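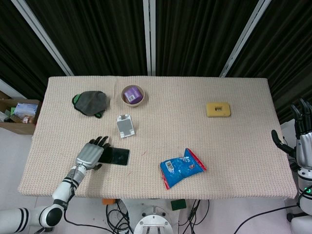
**Giorgia Sanna**, home and storage editor, Olullow

## The Table Method, Looked At Slowly

*Glove, bowl, sponge, phone: beige cloth, black curtains.*

The Lasden people have a theory about clutter. You clear a table, put a cloth on it, lay out a handful of things that have nothing to do with each other, and look at them until you know which ones you want. Their handbook spends 253 pages on this. I've read them all, and I still don't see why the cloth matters.

I'll grant the method one thing. A yellow sponge that you'd walk past at the sink gets a proper look when it's lying on pale cloth. This one has a small square hole through the middle, and I would like to know what the hole is for. Drying faster? Hanging on a peg? Lasden would say the question means I don't need the sponge. I think it means I have a question about a sponge.

The bowl is the better case. It's small and tan with a pale rim, and the purple box sitting in it takes up nearly all the room. The handbook has strong feelings about putting things in other things (chapter two, "False Homes"), and on this point I'm half persuaded. A bowl holding one box doesn't have much room left to be a bowl. But I've lived in apartments where every bowl had a box in it and we all ate dinner just fine.

Then there's the glove, dark gray with bright green trim, bunched up with its fingers folded over. Single gloves get the harshest treatment in the whole book: if you can't produce the partner in six minutes, out it goes. Why six? Fabrice Leclerc, who taught the course I took, told us the number had been "arrived at." He didn't say by whom, or how many gloves were involved.

I have no firm opinion on the little white stand with the gray panel. It might hold cards. It might be something else. Under the rules an object you can't name goes straight in the discard box, and that's the rule I trust least. Most of what I've regretted throwing away was something I couldn't name at the time - a bracket, a plastic foot, the short piece that turned out to belong to the long piece.

And a phone. Every table of this kind seems to get one, and I doubt it has ever lost. Has anyone looked long and hard at a phone on a cloth and decided to live without it? If the method can't put that in question, I'm not sure the sponge is getting a fair hearing.

Efren Barredo wrote in after my first column to say that he'd done the full 200 objects and his hallway had never looked better. I believe him about the hallway. I'd want to see it again in July, after people have been coming through it with bags and shoes.

The course also sells a cloth. I used an old bedsheet, and the things on it looked exactly as much like clutter as they had in the drawer.

*Table method column, part 2. Letters about gloves are welcome. Letters about the discard box will be read too, but slowly.*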